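Portion labelling belongs on the shelf edge

Current practice in workplace catering puts nutritional information on the back of the pack, in type that most people over 50 can't read without glasses. Pre-packed goods at least carry it. Loose goods, meaning anything set out on a tray or in a basket, usually carry allergen advice and little else. I think this is the wrong way round, and that the figure for one portion should be printed on the shelf edge, at the same size as the price.

Two canteens supplied by Fluretti changed their labels in August. Before the change, 1,272 portions a week were sold from the loose counter. The unit price did not move, the recipes did not move, and the labels were reprinted on ordinary card. Tonantzin Galindo, who ran the work, kept records of sales by item and by hour. Total sales held steady. The mix shifted towards smaller items after 2 p.m. and hardly at all before it. People buying lunch had already decided what lunch was. People buying something in the afternoon had not.

The usual objection is cost. Trukance quoted for 3,776 labels across all its sites, and the quotation was treated as final. Most of it was artwork, charged per line, for products that differ only in filling. A plain template filled in by site staff would remove that item altogether. Apolinar Contreras has argued that staff would make errors. They would, and they already do with prices, which are corrected the same day.

A stronger objection concerns variation. A hand-cut sandwich may differ from its stated weight by more than 5 per cent, and a printed figure suggests a precision the kitchen can't deliver. The answer is to print a range – kitchens know their own range well enough.

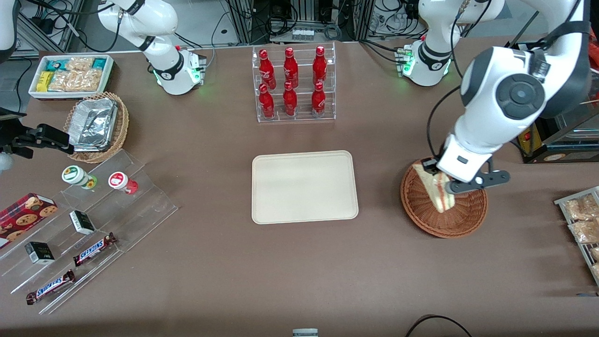 A sandwich and packaged snacks: two kinds of goods, two labelling practices.

Meeting rooms are harder. Food ordered in bulk is removed from its outer box, and the information goes out with the cardboard. Murkance now sends a folded card with each order, one line per item. It is a modest measure and should be a condition of supply.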